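Gosdale Shared Workspace Practice Project
Progress report to the Skivden Fund, second period

Dear Loïc,

Thank you again for your patience while we sorted out the move to the bigger room. It took longer than any of us would have liked (the power points were all on the wrong wall), but we're settled now and I'm pleased to say the work has caught up nicely. This report covers everything up to the end of March.

You'll remember that we set out to write a plain code of practice for small organisations that want to use a robot arm at an ordinary table, near ordinary things, with people coming and going. The formal standards are thorough, but they're heavy reading for a community kitchen or a day centre, and we kept meeting people who had bought the arm first and gone looking for the rules afterwards. The draft now has 21 rules, down from 60 in the autumn version. Most of the cutting came from merging rules that said the same thing in three places, and I must say it reads much better for it.

The biggest share of our time has gone into the section on table setup. It covers where cables may run, what may be left within reach of the arm, how warning labels should be kept readable, and how a person lets others know before stepping in to move something. We've been working through it with kitchen items, food and crockery on the table, and we've logged 600 supervised runs against the draft rules so far. 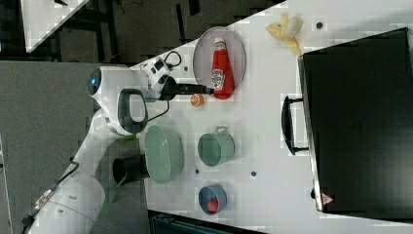 Rosine Mallet wrote back on the draft that the rule about stepping in was still too vague, and that "pause the arm" ought to say who pauses it, how, and who is allowed to start it again. She'd also like the cable rule moved to the front, where a new operator will read it before switching anything on. We agree on both counts and the wording has been changed.

The Pamis trial site has had the draft for a month and has sent back four pages of comments, most of them very helpful. Their operators want a single-page version to pin to the wall, and we've started on one. The Leclerc site is running behind us, as their induction training was put off, so I've shifted their feedback into the next period. There's no extra cost attached to that.

Spending is on budget apart from printing, where we'd like your okay to move $100 across from travel.

Next up are the sections on cleaning and on visitors, then a full read-through with both sites. You'd be very welcome to join us for that, and mornings after 9.30 are best if you want to see the arm running.

With warm thanks from all of us at Gosdale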